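Vurnside robotics lab opens its doors and lets the neighbors watch

If you have walked up the hill past the Marchuk Building any evening this year and wondered why the lights on the ground floor were still burning, you would have found your answer at the Vurnside open day in June. The robotics group had its doors propped open from mid-morning, there was a hand-lettered arrow at the foot of the stairs, and by lunchtime the line to get in had reached the bicycle racks and was starting to make friends with itself. 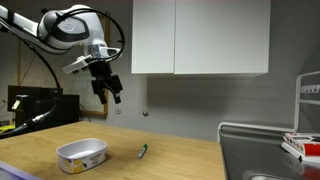
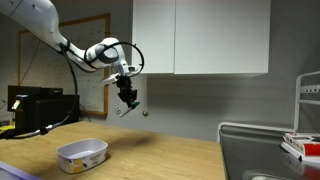
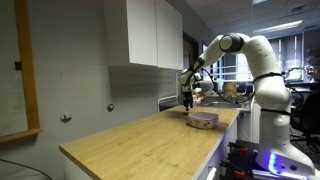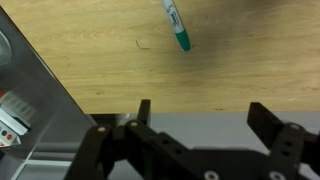

The open day has been part of life in Beltanard for long enough that many families treat it as the start of summer, but in past years the robotics group has kept to a poster in the lobby and a bowl of candy, and most visitors went straight by on their way to the telescopes. This time the group decided to bring people right into the room where the work goes on. It is a homey sort of room for a lab, with white cabinets up on a gray wall, a long wooden tabletop and, in the middle of things, a white arm with a black gripper and a good deal of black cable. The day's task was a plain one. The arm was to pick up a marker with a green cap and put it in a white plastic tub, and then somebody would take the marker out, lay it down again at a new angle, and off it would go once more.

You might think that would wear thin after a while, and a few of the older children did say so, loudly, on the way in. But there was something about standing there with a dozen strangers, all of you leaning a little to the left as the gripper came down, that was very hard to walk away from. People held their breath. When the marker went in, they clapped. When it rolled off toward the back of the table, which it did more than once, there was a long, sympathetic groan of the kind you hear at a ball game, and then someone would call out "Come on, sweetheart!" and the whole thing would start over.

The group's members took turns explaining what was going on, and they did it kindly and without rushing anyone. The arm, they said, had not been given a list of exact movements to repeat. It had been shown the job by hand, over and over, by people guiding it through the motions, and a computer program had then learned from the recordings. By the morning of the open day there were 2371 of those recordings, a figure that had been written up near the door with great pride and underlined. One of the students who made a large share of them admitted that she now dreams about markers, and that she has started to pick up her own pens very carefully, from directly above.

A small camera rides near the gripper, and its view was a favorite with the younger crowd. From up there the tabletop looks enormous, the gripper's fingers loom up from the bottom like the claws of some friendly beetle, and every speck in the wood grain shows. One little boy in a dinosaur shirt spent most of his visit telling everybody else where the marker was, just in case the robot had missed it. He was thanked for his help several times over, and he took the thanks as no more than his due.

Shortly after lunch came the part of the program that had been billed as "You Teach It," and this was where things got lively. Visitors could sign up for a turn at steering the arm themselves, with a hand controller and a member of the group standing close by, and the sign-up sheet filled so fast that a second had to be taped to the bottom of it. Each turn lasted 2 minutes, which sounds short until you are the one holding the controller with your grandchildren looking on. A retired piano teacher from the lower end of town turned out to have the lightest touch of the afternoon and was invited, only half in jest, to come back and make recordings for the group on a regular basis. She said she would think about it if there was a decent chair.

The questions were as good as the driving. A man who repairs furnaces wanted to know how the arm could tell how hard to squeeze, and got a proper answer, and then a longer and even better one when he asked a follow-up. Several people asked what it would be like to have such a thing at home, doing the dishes or clearing up after a card night, and here the group was careful not to promise anybody the moon. Kitchens are difficult, they said. Things are shiny, or see-through, or they get moved, and a program that has learned to find a marker on one table can be thrown off completely by a different one. A mother with a baby on her hip said that sounded a lot like her husband, and the room enjoyed that very much, her husband included.

Help with the day came from Custetti, the family hardware firm on Beltanard's main street, which paid for the printed programs and sent up trays of sandwiches that were gone before anyone in the robotics room had a chance at them. The firm has also offered a summer workshop place to one student from the group, who will spend July and August learning how things are packed and shipped in the real world — and will, it is hoped, bring back a few ideas about what a robot arm might be good for in a stockroom where no two boxes are ever the same size.

In all, 600 people came through the Marchuk Building over the course of the day, and the organizers were delighted, and also a bit hoarse. The telescopes still drew a fine crowd and the geology table ran out of its free quartz by early afternoon, as it does every year, but there is no doubt about where the longest line was. At closing time there were still 7 names on the sign-up sheet, and the group stayed on until every one of them had been given a turn. The last was a girl who had waited since before the sandwiches, and who asked, when she was finished, whether she could put the marker back where she had found it. She could, and she did, and then she shook hands with everyone in the room.

For those who missed it, or who would simply like another go, the group plans to run smaller evening sessions at Vurnside once the fall term is under way, with a different task each time. Suggestions for tasks were collected in a shoebox by the door, and a quick look through it showed strong support for sorting socks, stacking cookies and, from one visitor with large handwriting, "feeding my cat." The shoebox is staying put for the rest of the summer, so there is plenty of time to add to it. Evening sessions will be free, but places will be limited by the size of the room, and anyone who would like to be told when sign-up begins can leave a name and a phone number at the front desk of the Marchuk Building during regular hours. School groups are very welcome and should ask for the robotics group directly. Younger children will need to bring a grown-up with them, and grown-ups, to judge by the line in June, will not need much persuading.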